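Repatriation charter seats, June list — how is the order set?

ondus_desk
Monday, June 22, 2020
The consular notice for the Anduvia charter gives 541 seats across two rotations. The registration list stood at 978 when it closed. The notice says priority goes to medical cases and expired visas, then by registration time. It does not say whether a family is ranked by its earliest registration or its latest. Has anyone seen that in writing?

Replies may be slow.

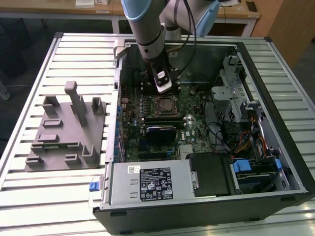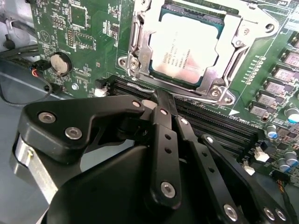
Dell board, processor still in the socket.

Seema Lodhi
Earliest registration, provided all members are under one reference number. If you registered separately you are ranked separately. My confirmation email has it in the second paragraph.

conden44
That was the rule for the first flight. The June notice dropped the paragraph. I would not assume it carries over.

Seema Lodhi
It dropped the paragraph but links to the same terms page, and the terms page is unchanged. Section 4.

conden44
Section 4 covers refunds and baggage on my copy. Which language version are you reading?

Seema Lodhi
English. The local version may be numbered differently.

Araújo
Separate point: the fare is 300 per adult, payable before boarding, and the quarantine hotel is billed on top. Two people in my group were quoted 2000 for the full stay. The notice calls this "partial cost recovery" — check whether your employer covers it before you accept a seat, as declining after acceptance moves you to the end of the list.

ondus_desk
Is the hotel charge per room or per person?

Araújo
Per room, with meals. Children under 12 share at no charge.

conden44
Per person on the form I signed. Get it confirmed by email, the phone line gives both answers.

ondus_desk
Sent them both questions. Will post the reply when it arrives.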